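Drarcombe Refreshment Table Set: Set-up Guide
Section 6. Laying out the table

The leaflet in the carton says the set "arranges itself." It doesn't. Allow time to do it properly, and read the notes before you believe the leaflet on anything else.

6.1 The ice bowl

1. Wipe the pink bowl and dry it. A wet bowl slides on a smooth tabletop, whatever the sticker underneath promises.
2. Fill it with cubes, leaving the rim clear so you can pick the bowl up.
3. Lay the scoop across the top of the cubes. 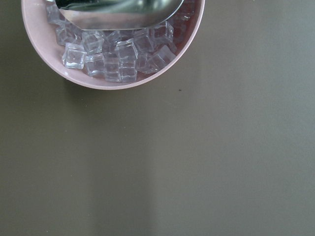
Fig. 6-1. Pink bowl filled, scoop resting on the cubes.

Note: Clear acrylic display cubes and real ice look much alike in a bowl. If you are setting up for show, use acrylic. If people will be drinking, use ice and check that no acrylic has been mixed in. The Hakim catalog calls its display cubes "reusable drink chillers." We have not found that they chill anything.

Caution: Keep display cubes away from small children.

6.2 The tray, green bowl and fruit

1. Set the tray down first and place everything else by it. The printed template that comes with the set assumes a larger table than most people own, and you may as well recycle it.
2. Put the small mint-green bowl where a guest can reach it without leaning over the tray.
3. Lemons can go straight on the tabletop. Keep them together or they wander.
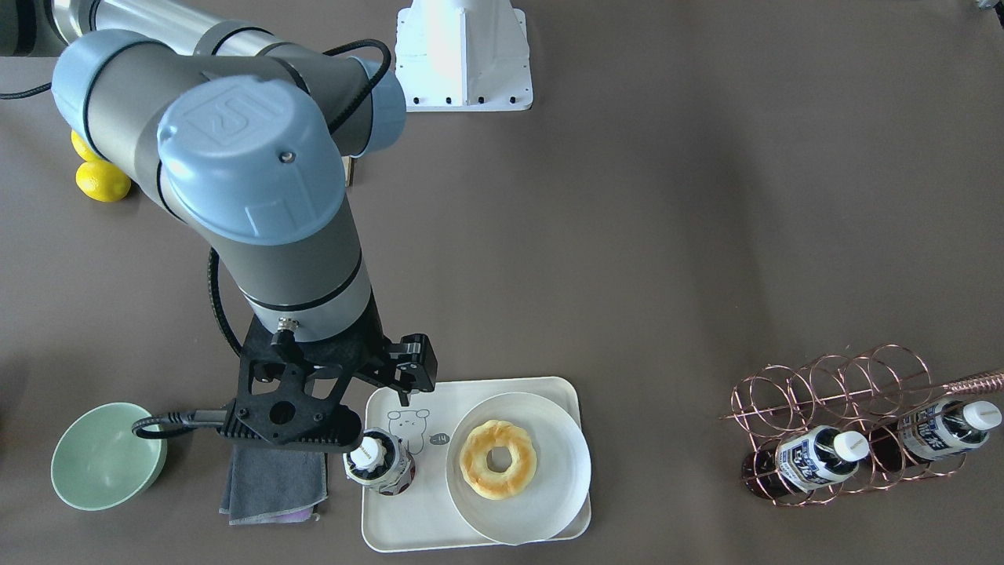
Fig. 6-2. Lemons and green bowl on the left side, small bottle standing on the tray.

Note: Single bottles may stand on the tray during set-up. We don't advise leaving them there once food comes out. A tray gets bumped, and a tall narrow bottle is the first thing to go.

6.3 Food and towel

1. Center the snack on its plate before the plate goes on the tray.
2. Set the plate to one side of the tray. The rabbit tray has a drawing at the lower right, and guests seem to like seeing it. Whether that justifies the price of the tray is up to you.
3. Fold the towel square and lay it beside the tray. A gray microfiber one hides stains better than the white one sold as an upgrade.
4. The green bowl can be moved to the far side of the towel if you want it for wrappers or lemon peel.
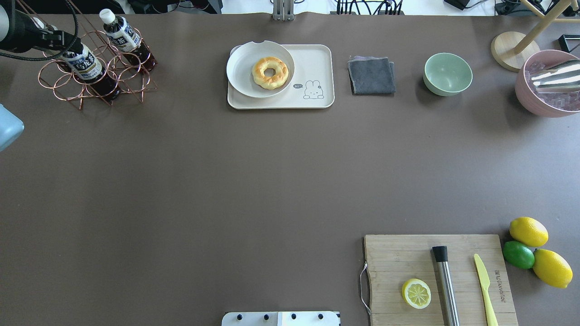 Fig. 6-3. Donut on the plate, folded towel, and green bowl to the right. Two bottles of tea in the wire rack.

Caution: The plate can overhang the edge of the tray slightly. Check that it sits level before you walk away.

6.4 Loading the bottle rack

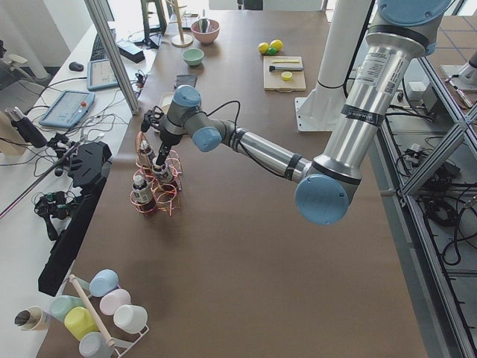 Reading time for this section: 3 minutes

The copper-colored rack (part no. 314) takes small bottles only. The Trudville showroom sheet shows it holding wine. Don't try it.

1. Stand the rack on a flat surface and press down lightly. If it rocks, bend the legs by hand, a little at a time.
2. Load the lowest cradle first.
3. Add the next bottle just above it, then one at the back. Three small bottles fit at once.
4. Check that every cap is tight. A tilted bottle finds a loose cap quickly.

Note: Sutura rates the rack for "everyday loads" and gives no weight. Until they print one, we suggest plastic bottles of 400 ml or less.

5. Move pens, toy balls and spare caps off to one side before guests arrive. A cutting board makes a fair holding place for the small stuff.

For cleaning, see Section 7.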